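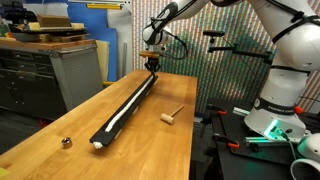 Bench Practice 2: Seating Soft Strip in a Channel
Course notes, October session
Notes by Savita Tripathi, revised by Otis Szabo

2.1 Scope

These notes cover the seating of a compressible foam strip in a rigid channel, using hand tools on a wooden bench. Adhesive-backed strip is treated in the notes for Session 3. Read section 2.4 before cutting any material.

2.2 Terms

Channel: a long tray with a flat floor and two side walls, open at the top.
Strip: the soft material laid in the channel.
Free end: the end of the strip that has not yet been pressed down.
Bunching: local folding or crumpling of the strip, usually at an end, where more material is present than the floor can take.
Bridging: a length of strip that spans a low point without touching the floor.
Set: the loss of thickness that remains after a load is removed.

2.3 Bench and tools

The bench top should be solid wood, flat, and free of chips and old glue. Butcher block is suitable. It absorbs a mallet blow without ringing and does not mark the underside of a channel. Steel tops may be used with a rubber mat, but the mat moves and the channel has to be checked more often.

Lay the channel lengthwise along the bench with the working end near the front edge. Leave a hand's width between the end of the channel and the edge of the bench.

Tools for the exercise:

Small wooden mallet, cylindrical head
Metal socket, short, smooth outside
Steel rule
Sharp knife and cutting board
Soft brush

Keep the mallet beside the channel on the side of the working hand. The socket stands upright on the bench when not in use. Laid on its side it will roll.

2.4 Cutting length

Foam strip stretches when it is pulled from a roll. Strip cut directly from the roll and laid at once will shorten in the channel over the next several hours and leave a gap at one end. Unroll the strip, leave it flat on the bench, and measure after it has relaxed.

For the practice piece, the finished length is 467 mm. Cut the strip 3 mm over. The excess is taken up along the whole length during seating. A larger excess will collect at the free end and bunch. If this happens, lift the end back to the last flat section, lay it again, and trim. Do not hammer a bunched end flat. The folds stay in the material and show as hard spots under load.

2.5 Procedure

1. Brush out the channel.
2. Place one end of the strip square against the far end of the channel.
3. Lay the strip loosely along the full length, keeping it clear of both walls.
4. Press down the two ends, then the middle, then the midpoint of each remaining section.
5. Roll the socket along the strip under the palm. Use light pressure, one direction only.
6. Where the strip still stands proud, place a flat wood block on it and tap the block with the mallet. Two light taps are better than one heavy one.
7. Check for bridging by running a fingertip along the strip. A bridged section gives and springs back.
8. Trim the free end.

Pressing from one end to the other in a single pass is a common fault. It pushes the slack ahead of the hand and produces bunching at the tip. The order in step 4 divides the slack between sections.

2.6 Mallet work

Hold the handle near its end and let the head fall. The face must meet the block flat. A tilted face drives one edge of the strip down and lifts the other. Never strike the wall of the channel. A bent wall cannot be corrected well enough for the lid to fit, and the piece is scrapped.

2.7 Worked estimate of set

Test strips at Ukorwood were compressed under a flat plate for 19 hours and measured one hour after release. Loss of thickness was about 4 percent. After 2,000 short load cycles the figure was higher at the ends than in the middle, which Triin Sproģis attributes to uneven trimming. Treat these values as guidance for this strip grade only.

2.8 Recording

Enter on the sheet: cut length, seated length, number of lifts and relays, position of any bridged section measured from the far end. Sheets go to Amirul Osman before the start of Session 3. Practice pieces are kept for the lid fitting exercise and should be marked on the underside with the student's initials.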